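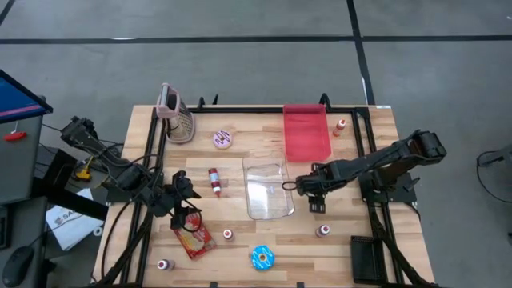 Figure 3. The two-arm station at Messina, with bottles, toy donuts and trays on the table.

3.2 Gathering the examples

All examples used in this paper were gathered at the Messina site on stations of the type shown in Figure 3(a). Each example consists of one complete attempt at one written task, carried out by a trained operator who guides both arms. Arm positions and camera views are stored together by the Adeck recorder. The Trurkov set contains 2391 examples in total, of which 860 concern the sorting of squeeze bottles into a clear container. The remainder cover toy food, kitchen tools and mixed objects.

Operators were asked to work at a steady pace and to vary the order in which objects were handled. The starting layout was changed between attempts. Each operator completed 13 practice attempts before any of their work was admitted to the set. Wrist views were kept in full, as earlier work on the Zorham set had relied on a fixed view alone and gave poor results wherever an arm hid the object.

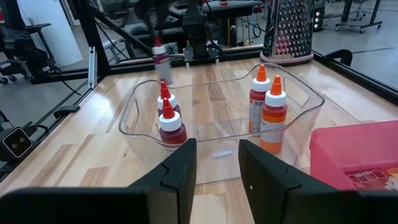 Were failed attempts kept?
They were kept and marked as failed, but they took no part in the training reported in Section 4.

Ring-shaped objects were treated as a separate group. They may be held from the outside or through the central hole, and the written task did not state which grip was to be used. Both grips therefore occur in the set, and the choice was left to the operator. A second reader checked the label of every attempt in this group against the stored views. The version of the set described in this paper was closed on July 11, 2022. 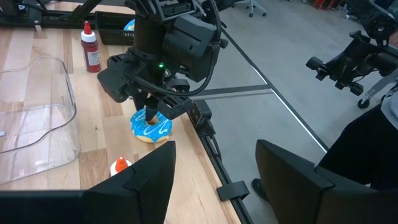

Figure 3(c). Wrist view of the other arm with its fingers in the central hole of a toy donut.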